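Finding somewhere for the party (a long moan with a happy ending)

Fri 5 August

So we've booked it! After what feels like half my life spent on hold, my parents' ruby wedding do finally has a roof over it. 40 years married and they wanted "just a few people round", and then Mum handed me a list that ran to both sides of the paper. Our living room holds six if nobody wants to put a drink down.

I started looking in April and I've had a few messages asking how we got on, so I'm putting it all in one place before I forget which hall was which.

What we wanted

Room for everybody to sit down and eat, a bit of floor for dancing, parking that doesn't involve a field, and no steps for my aunt's chair. We also wanted to bring our own food, and that turned out to be the sticking point nearly everywhere. You'd be amazed how many lovely places insist on their own caterers and then charge you extra for having a cake.

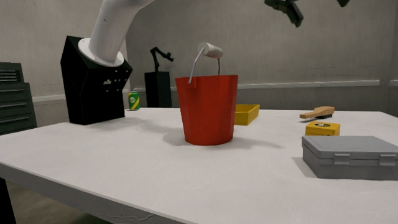 The ones we looked at

Sisodia was first. Gorgeous room, big windows all down one side, proper chairs with padded seats. The woman on the phone said it was 2,642 pounds for a Saturday and I said "lovely, I'll have a think" in a very high voice. That was before food. It did include tablecloths, to be fair to them, and a person to move the tables after the meal, but you could buy a great many tablecloths for that money.

Then Skistside, out past the reservoir. I really wanted to love this one because the view is ridiculous, hills all the way round. But the music has to be off by ten and the loos are across a yard (fine in summer, less so in a party frock in the rain). The kitchen there is also tiny. I stood in it trying to picture my brother and his trays of lasagne and had to go back outside. They were very nice about it and let us wander round for ages, and if you've got a smaller crowd, or an afternoon thing, I'd say go and see it.

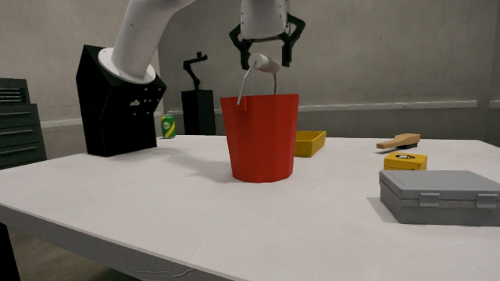
My sister was all for it even so, and we had a proper back and forth in the car about whether people would mind going home at ten. I said Dad's lot don't get going until nine. She said Dad's lot would be asleep by nine. We stopped for chips and agreed to look at one more.

One more was the hall at Storkdale, and I'll be honest, I'd crossed it off ages ago because the website has hardly any photos and the prices are in a download that wouldn't open on my phone. It's so much better in person! High ceiling, wooden floor, ramp at the side door, and a kitchen with two ovens and a hatch. You can bring whatever food you like. You have it from noon until midnight, so there's time to put up the bunting without crying. We put the deposit down the same evening.

The tables come with it but the plates and glasses don't, so I've hired those from Clolura. They drop them off the day before and you can send them back dirty, and I could have kissed whoever thought of that. We've gone for 20 extra wine glasses on top of the headcount, knowing my family. 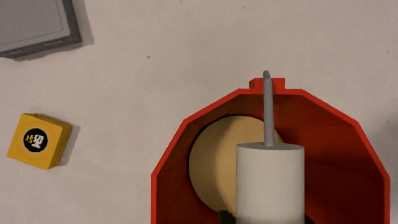
Can you decorate the hall at Storkdale however you want?

Mostly you can, but there's no tape or pins on the painted walls and candles have to be the battery sort. There are hooks along the beams for bunting and lights, and they'll lend you a stepladder if you ask when you pick up the key.

The only thing left to argue about is the music. Mum wants a band, Dad wants his own records played in the right order, and my sister has a friend with a disco. I've made a spreadsheet. More when I know what we're doing about the cake, because the bakery still hasn't rung me back and I'm on to my third voicemail.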